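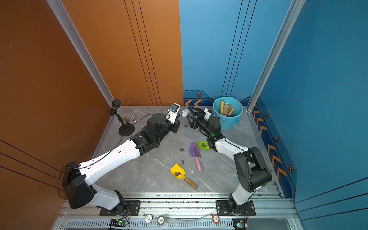 Fig. 2. Three shovels, the clumps, and the blue bucket in the back corner.

Notes for Unit 4, Clearing Up After Digging Play

Welcome back, everybody, and thank you for the lovely messages in April. Today we stay with the small shovels - the purple one with the pink handle, the lime-green and the yellow - and with how a child learns to carry a clump of dirt without tipping it. Look at where the clumps lie: one is on each shovel, the others are on the floor. Start with the ones already on a shovel, then go on to the floor. Tools stand in the bucket with their handles up, please, as Holger Engström showed us at Broldale.

For next time, read the Ollulley handout, pages 2 and 3, and bring a shovel of your own if you have one.

Shares 154 | Comments 3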